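How to Keep a Small Promise to Yourself for 14 Days

Many people write to me that they have no discipline. I used to say the same about myself. Every January I made a list of big plans, and by February I could not find the list. What helped me was to practice with one promise, so small that it looked almost silly.

Step 1. Choose one promise
Write down one action that takes less than five minutes. Drink a glass of water before coffee. Read two pages. Write three lines in a notebook. If you have several ideas, choose the easiest one and keep the others for later. My friend Asnakech Tufa started with ten slow breaths by an open window, and she still does it.

Step 2. Connect it to something you already do
"Every day" is too open. Write it as one sentence: "After I brush my teeth, I read two pages." The old habit reminds you of the new one, so you don't need an alarm. Please choose something that happens also on weekends and when you travel. I once connected mine to the bus ride to Skilstead, and then came a holiday and I forgot everything.

Step 3. Make a paper you can mark
Draw 14 boxes on a piece of paper and put it where the action happens. Mark the box right after you finish, before you pick up your phone. A phone app is also fine, but I find that I stop opening it after a few days.

Step 4. Decide now what you do after a missed day
You will probably miss one. Leave the box empty and continue the next day with the same small action. Do not do it double to pay back – this makes the promise heavy, and a heavy promise is easy to avoid.
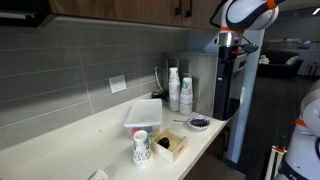 Step 5. Look back in the evening of the last day
Take 10 quiet minutes and answer in writing. Which days were easy? What was happening on the days with an empty box? Do you want to keep this promise, change it, or let it go? All three answers are allowed.

If you keep it, you can make it a little bigger, for example four pages where you had two. Wait another 14 days before you add a second promise. I know this feels slow. I added three at once in my second month and lost all of them, also the first one, and had to begin again with my glass of water.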